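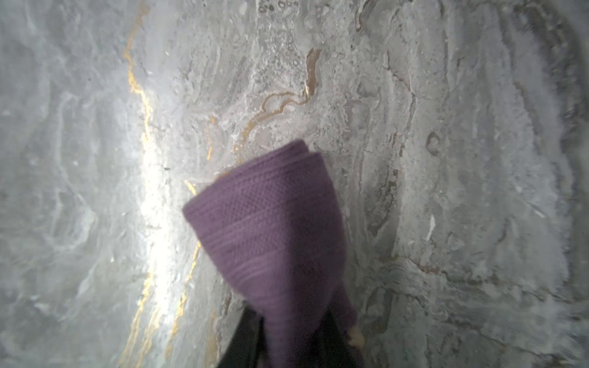 Violettes Handtuch auf marmorierter Oberfläche, Nahaufnahme

Kategorie: Datensätze / Haushalt / Textilien

Munditbridge-Textil - Datenkarte

Munditbridge-Textil ist eine Sammlung von Aufnahmen gefalteter und gerollter Haushaltstextilien auf Arbeits- und Ablageflächen. Schwerpunkt sind Handtücher und Geschirrtücher mit deutlich erkennbarer Gewebestruktur. Zusammengestellt im Projekt Tritisine, Beschriftung durch Unavik.

Inhalt

Der aktuelle Stand umfasst 71 Sequenzen. Davon zeigen 25 ausschließlich Handtücher, 26 Geschirrtücher, der Rest gemischte Stapel. Jede Sequenz liegt als eigener Ordner vor, die Beschriftung als Textdatei daneben.

Beschriftung der Textilien

Feld "farbe": Grundton in Klartext, keine Farbcodes. Gedeckte Töne werden nicht zusammengefasst - Pflaume und Dunkelviolett stehen beide unter "violett", der genauere Ton kommt in "farbe_detail".

Feld "form": flach, gefaltet, gerollt, unklar. Das Handtuch im Titelbild ist ein Grenzfall: ein dickes, nach unten schmaler werdendes Bündel, bei dem sich Falten und Rollen nicht sicher trennen lassen. Solche Fälle erhalten "unklar", auch wenn am oberen Rand mehrere Stofflagen übereinander erkennbar sind.

Feld "gewebe": glatt, gerippt, waffelartig, sonstige. Mehrfachnennung ist zulässig. Abgesteppte Streifen zählen nicht zum Gewebe und werden unter "naht" geführt.

Beschriftung der Flächen

Feld "flaeche": Muster und Grundfarbe. "Marmoriert" bezeichnet nur das Aussehen. Ob Naturstein, Keramik oder Folie vorliegt, wird nicht erfasst. Adern mit abweichender Farbe, zum Beispiel Gold auf Hellgrau, stehen in "flaeche_detail".

Bekannte Einschränkungen

- Bewegungsunschärfe an Stoffkanten. Betroffene Bilder bleiben im Bestand und tragen den Vermerk "unscharf".
- Kleine helle Gegenstände neben dem Stoff sind oft nicht bestimmbar, Eintrag dann "unbekannt".
- Stoffgewicht und Faserart fehlen durchgehend.

Änderungen

Version 2: Feld "naht" ergänzt, "farbe_detail" von "farbe" getrennt. Die Ordnernamen sind seit Juli klein geschrieben, ältere Skripte müssen angepasst werden. Die Prüfliste von Dlamini liegt im Unterordner "pruefung".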